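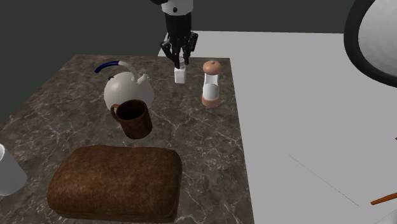

Posted by Endia

The Divura 3000 Battery Maintainer

A car that sits is a car that sulks. Leave yours parked from November until the roads dry out and the battery will hold it against you, usually on the morning you need to be somewhere.

The Divura 3000 plugs into the wall, clamps to the terminals and then does its job without wanting an app or a password. It suits any 12-volt car or light truck battery, including the one in the convertible you swore you'd drive more often.
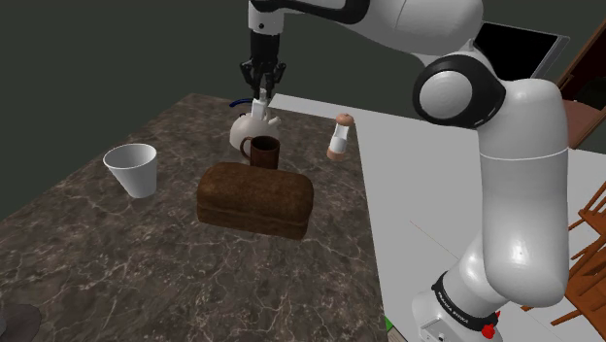 The cord is 9 feet long, so measure before you buy. Red clamp goes on positive, black on negative, and the manual says so 4 times. It will keep a healthy battery topped up. It will not raise the dead, though we do get asked.

Ships with clamps, ring terminals and a hook for the garage wall.

We use cookies to remember your cart. OK / Settings

Related items
Divura 2000 Battery Maintainer
Wynne Ring Terminal Set
Fuseck Indoor Car Cover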